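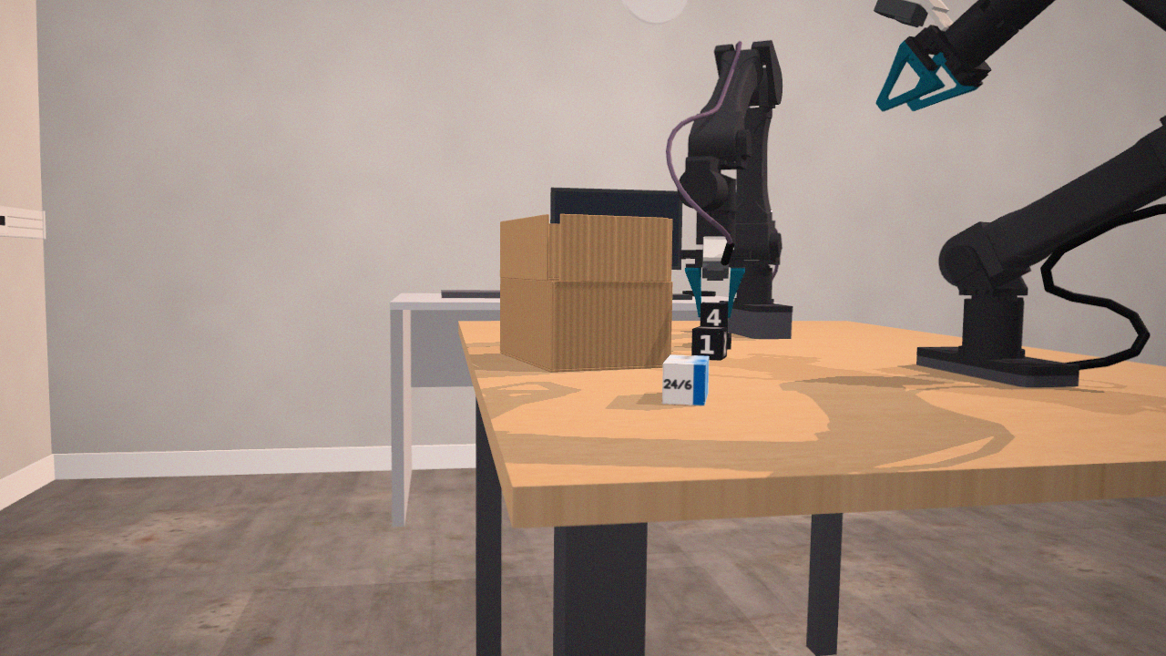 Moving the study into two rooms that don't want it

We have been in the new house at Villatcombe for a little while now and I have finally got the desk where I want it. I thought I would write down how the move went for the books and papers, as that was the part I had put least thought into and it took the most time.

The old flat had one small study with shelves on every wall. The new place has no study at all. What it has is a back bedroom with a sloping ceiling and a wide landing, and between them they have to hold everything I work with. The slope means no tall bookcase will stand against the long wall, so the tall ones went on the landing and the low one went under the window. I measured the landing twice and still got it wrong. The skirting board is thicker than the one in the flat, so the second bookcase sits forward of the first by the width of a thumb. I have stopped noticing it. Visitors haven't.

Packing was simple in theory. Peninah Urio, who moved three times in five years and has opinions on it, told me to pack books in the smallest boxes I could find and to put the paper in with the clothes to spread the weight. I did the first and ignored the second. I bought the boxes from Jorico, who sell them flat in bundles, and I ran out before the cookery books.
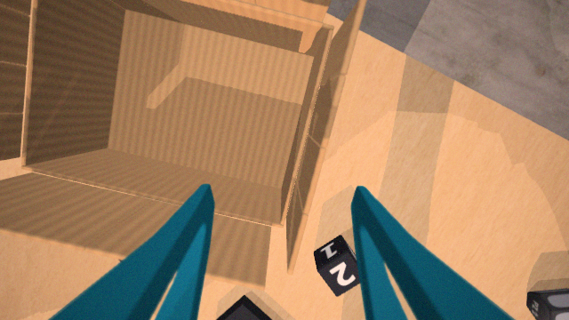

I also didn't label properly. I wrote "study" on nearly all of them, which was true and no help at all once they were stacked in the hall. The following week I needed the insurance papers and had to open seven boxes to find them, under a dictionary and a desk lamp. If I did it again I would write the name of the top thing and the bottom thing on the side of each box, not the lid, because lids end up underneath other boxes.

The van came from Waweru and was on time. It cost £299 for the day with one man to help, and he was worth it for the stairs alone. He took the door off the landing cupboard without being asked, got the filing cabinet past, and put the door back on. It now shuts better than it did before. He wouldn't take anything extra for it except a cup of tea.

I got rid of a lot before we went. My rule was that if I had not opened a book since the last move it went in the pile for the charity shop, unless it had been a present. That rule lasted for two shelves. After that I was keeping things because I liked the spine. Still, a good car-load went, and I have only missed one of them so far, a guide to hedgerow plants that I could have used this week.

The paper was harder. I had kept every gas bill from the flat. I had kept the instructions for a kettle we no longer own. I had a folder from Badell with 500 sheets of headed paper in it from when I worked for myself, with an old phone number on, and I have been using the backs of those for shopping lists. I expect they will see me out.

The desk itself is under the window at the low end. I can see the lane and the side of next door's shed. In the mornings the sun comes straight in and I have to sit at an angle until it has gone round, so a blind is the next job.

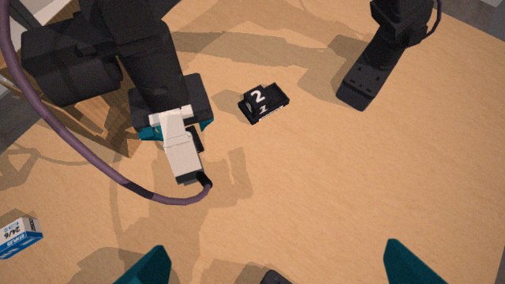

Villatcombe, May 6, 2024

A short addition. The blind is up. Onyekachi Anozie came over with his drill, as mine is still in a box marked "study", and we had it done before lunch. The wall above the window is harder than it looks and the first hole wandered, but the bracket covers it.

I have also moved the low bookcase to the other side of the door. The radiator was drying out the bindings, and I now have room for the chair to go back properly. The cookery books are still on the stairs.

Recent posts

Getting used to an electric hob
The lane in the rain
What to do with old keys
A better way to store seed packets
Leaving the flat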